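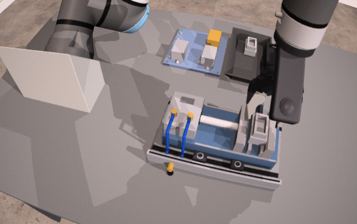 Filed under: Site Visits / Water & Utilities

Plelholm Pumping Station and Filter House, visit notes, 03/07/2005

The party met at the lower gate and signed in at the gauge office. Booker Dvorak, the shift supervisor, led the first half of the tour. Anselmo Vallejo from the laboratory took over at the filter house. Hard hats were issued for the pump hall only.

Raw water comes from the Arrieta reservoir by gravity through a cast iron main laid in two sections. The upper section is original. The lower section was relined with cement mortar in place, and Dvorak put the gain in carrying capacity at a little less than the contractor had promised. Head at the inlet chamber was 54 feet on the day of the visit. In a dry July it drops enough that the second lift pump has to be started by mid-morning.

The inlet chamber has a coarse bar screen and a traveling fine screen behind it. The bar screen is still raked by hand. Leaf load is heavy in fall and the crew would like a mechanical rake, but the chamber roof is too low for the standard frame and a custom one has not been priced. The fine screen is washed on a timer, with a level difference override.

Coagulant is dosed just ahead of the flash mixer. The plant changed from alum to polyaluminum chloride two winters ago, mainly for cold water performance. Sludge volume fell. The old alum tanks are still in place and are used to store service water. Bulk deliveries are made on the Fodness road side, where the containment curb had been patched recently and the patch was already cracking at one corner.

The filter house holds eight rapid gravity filters in two rows with a pipe gallery between them. Media is anthracite over sand on a gravel support layer. Vallejo gave the normal run length as 60 hours, ended on turbidity or head loss, whichever comes first. Filter 3 runs shorter than the others. It was cored in the spring and mudballs were found near the east wall, where the surface wash arm does not reach well. The plan is to extend the arm before replacing any media.

We watched a backwash on Filter 6. The sequence is drain down, air scour, combined air and water at low rate, then water alone at high rate until the overflow clears. The operator judged the end point by eye and then checked it against the meter. Wash water goes to a holding lagoon and the settled portion is returned to the inlet. The return is held low so as not to upset the coagulant dose.

The pump hall has four horizontal split-case pumps, three electric and one diesel standby. Pump 2 was open for a bearing change, and the upper casing was on blocks beside it. The impeller showed pitting on the suction side of the vanes. The motor controls were supplied by Indance and are due for replacement, as spare boards are getting hard to find. The diesel is run for an hour each month under load.

Distribution pressure at the station outlet was 89 psi. The high zone is fed separately through a booster, which was not on the tour. Over 100 valves were exercised in the network last year and the seized ones are being dug up in order of main size.

Points raised in discussion:

Sampling lines from Filters 7 and 8 are long and the turbidity readings lag. Vallejo wants the meters moved into the gallery.

Chlorine contact time is adequate at present flow, with less margin in winter. Baffle drawings exist.

Gallery lighting is poor at the north end, and the drain channel there was holding water.

Copies of the filter run logs were requested and will be circulated with the July sheets.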